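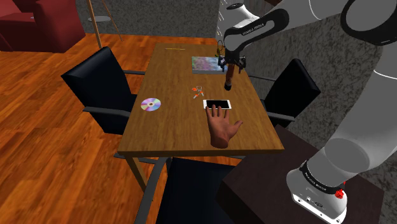
Fig. 4. Wooden table, lengthways to the back wall.

4. Oiling and caring for your Watis table top

4.1 Before you start

Your table left the Clullton works with one thin coat of oil, enough to survive the journey and very little else. The remaining coats are your job. Set aside an evening for each, and expect the household to want the table on every one of them.

You will need:
Omix table oil (one tin does two coats)
Fine sanding pad, supplied in the leg bag
Three lint-free cloths
Rubber gloves
Somewhere else to eat

CAUTION: Cloths soaked in oil can heat up and catch fire on their own. Lay them flat outdoors to dry, or keep them under water in a lidded metal tin. Do not screw them up and drop them in the kitchen bin, however late it is.

4.2 First coat

1. Clear the table. All of it, including the post.

2. Wipe the top with a barely damp cloth and leave it for 59 minutes. Our test room has a very precise clock and we have grown fond of the figure. An hour will do.

3. Rub the top lightly with the sanding pad, following the grain. Going across it leaves scratches that show up nicely once the oil is on, usually when guests are sitting down.

4. Brush off the dust, then wipe again with a dry cloth.

5. Stir the oil. Shaking fills it with bubbles, and the bubbles move to your table.

6. Pour a small pool in the middle and spread it towards the edges in long strokes. Work one half at a time if the table seats more than six.

7. Wait 17 minutes, then wipe off everything the wood hasn't taken in.

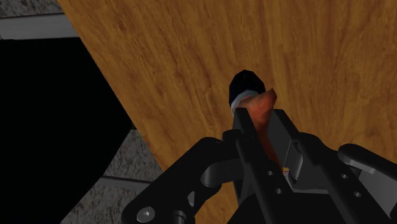 8. Look along the surface with your eye close to the wood and a lamp at the far end. Shiny patches mean there is still oil sitting on top. Wipe those again now — by morning they will be sticky, and by the weekend they will have collected a fair sample of the carpet.

9. Leave overnight with a window open.

NOTE: Knots and dark streaks drink oil at their own pace and may look dull after the first coat. They catch up.

4.3 Further coats

Repeat steps 3 to 9 twice more. The Maldonado extending model needs its spare leaf oiled at the same time, even if you swear you will never use it. A leaf left bare in a cupboard will come out at Christmas a different colour from its neighbours.

4.4 Everyday use

Wait 70 hours after the last coat before putting anything hot or wet on the table. After that, use mats. Our hinges are tested to 3,000 openings, but there is no equivalent test for teapots.

Re-oil once a year. September suits most homes, with the windows still open and the heating still off.

For white rings, see section 5. For burns, see section 5 and then the price list.

Guide revised 12/22/19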